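Tarnport Heritage Languages Group
Minutes of the spring planning meeting

Present: Emiliano Requena (chair and minutes), the Saturday class tutors, two parent members, the library liaison officer. Apologies received from the Brillham tutors, who sent written notes, taken under item 3.

1. Minutes of the last meeting

Agreed as a true record, with one correction. Under "Reading books" the word "Catalan" should read "Castilian". Emiliano apologised to the Catalan table, who were very gracious and asked if they could keep the books anyway. They can, and more will be ordered for the Castilian readers.

2. Matters arising

The old school registers have been scanned as far as the end of the second box. The scans are lovely and sharp, and you can even read the pencil notes in the margins. Box three has water damage along the spine and will go to the county record office before anyone opens it any further.

The song sheets were reprinted with the missing verse. Thank you to everyone who sang it down the phone until we had the words right!

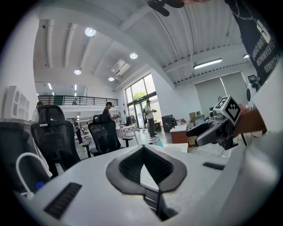 Page last changed: September 26, 2018

3. Bilingual story mornings

These have been a real joy this term. The Brillham notes report 26 children at the last morning, our best yet, with Polish, Welsh, Portuguese and English all going on in the same room. Several families came for one language and stayed to listen to another, and the tutors would like to build on that by telling one story in two languages side by side, a page at a time.

There was a long and cheerful discussion about whether the English should come first or second. The Brillham tutors prefer it second, so that children listen for meaning before they get the answer. Our own tutors have always done it first, and worry that the smallest ones will wander off. It was agreed to try both orders with the same book and for the tutors to keep notes on what the children say back.

Action: tutors to choose the book and tell Emiliano.
Action: library liaison officer to ask if the carpeted corner can be kept free until noon.

4. The Dumach recordings

Emiliano played a short piece from the Dumach recordings, in which two sisters talk about being told off for using their home language in the playground. The school had a rule against it and a wooden token that was passed from child to child. Whoever held it at the end of the day stayed behind to sweep. The sisters laugh all the way through and then go rather quiet.

Everyone felt this was the strongest thing we have collected. The parent members asked for a written version with the original on one side and English on the other. Emiliano has drafted the first half, though he is stuck on a word that seems to mean both "tell-tale" and "magpie". Suggestions very welcome – he has tried three dictionaries.

It was noted that the younger sister has given permission for the sound to be used in class but not put on the website. This must be respected in the written version too, and her name is to be left out.

Action: Emiliano to finish the draft and read it through with the family before it goes anywhere else.

5. Spelling in the class handbook

The handbook uses two spellings for a good many words, depending on who wrote the chapter. Some of this is regional and should stay. Some is plain muddle. The tutors brought a marked-up copy with 13 words that need a decision, and we got through six of them before the tea arrived.

Agreed so far: where a word is said differently on the two sides of the estuary, both spellings will be printed, with the local one first. Where it is only a matter of an old accent mark that has dropped out of use, the newer form will be used, and the old one will go in the glossary so that grandparents can find it.

The rest will be done by email. Please reply to the whole list, as last time two people settled the same word in opposite ways.

6. The Pastor bequest

The late Miss Pastor left us her teaching library and it is a treasure. There are 1223 items on the handlist, from picture dictionaries to a full run of a dockside newspaper printed in three languages. Many of the grammars have her own notes tucked inside, with lesson plans, rude remarks about the authors and pressed flowers.

The library can offer shelf space for nearly half. For the remainder we need somewhere dry. The tutors would like the picture dictionaries kept out for use in class and everyone agreed with this. The newspaper should be offered for scanning when box three has been dealt with.

It was asked whether the loose notes should be taken out of the books. The library liaison officer advised strongly against it. Each note should be left where it was found, with a slip giving the page number.

Action: all to look over the handlist and mark anything wanted for the classes. 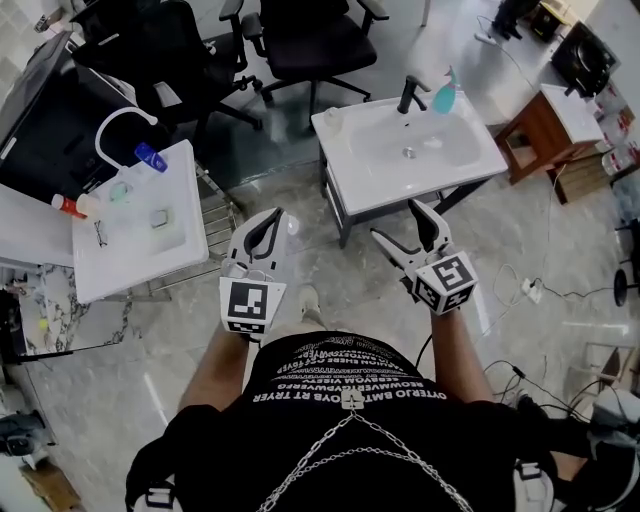 7. Mother tongue evening in February

Last year's evening was such fun that there was no question of dropping it. The plan is for short readings, a shared supper and the lullaby swap, in which each table teaches its lullaby to the next. Readings to be kept to a single page, please. The Hungarian table has asked to go earlier this time, having sung to the washing-up last year.

We would like printed translations on the tables. Texts should reach Emiliano a fortnight beforehand, in the original and in English, and typed if at all possible.

Action: tutors to ask their classes for readers, including adult beginners.

8. Any other business

A parent member asked for a conversation hour for adults who understand their family's language but have never dared to speak it. This was warmly received. Two tutors offered to lead a trial hour after the story morning, with no textbooks and no correcting unless asked.

The tea urn needs a new lid.

9. Next meeting

Date to be fixed once the tutors have their new timetables. The seven spellings left over from item 5 should be settled by then.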